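About Grerkex

Grerkex is a bookkeeping and payroll office for small businesses. We work out of two rooms over the hardware store in Storness, with a second office in Grirkholm that is open in tax season only.

We started with restaurants. Restaurants have tips, split shifts and staff who come and go, and most payroll services charge extra for all of it. We charge one monthly price. Later we took on dental offices, a nursery, several trucking outfits and Khokhar, the bakery supply firm, which has been with us the longest of anyone still on the books.

What we do

Monthly bookkeeping, payroll, sales tax filings, year-end forms. We will clean up old books if you are behind, up to 3 years back. Past that we send you to an accountant. We do not do audits and we do not give investment advice.

Payroll runs close at 3 in the afternoon. Hours sent after that go into the next morning's batch. New clients should plan on one full pay period to get set up, longer if there are garnishments or employees in more than one state.

How we work

Every client is given one bookkeeper and a backup. You can send receipts by mail, drop them in the slot by the stairs, or upload them. Paper is fine. We scan it and return it in February with your year-end folder.

Cleanup work is quoted ahead of time and never billed by the hour. If the quote is over $3000 we split it into monthly payments with no interest.

The Storness office is at 78 Mill Street, second floor, side entrance. Parking is behind the building. For the Grirkholm office, call extension 3939 before you drive over.
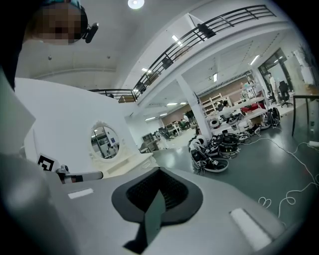

Does the flat price still hold if I only have staff in the summer? The rest of the year it's just me and I don't run payroll at all. – Comment left by a reader in Grirkholm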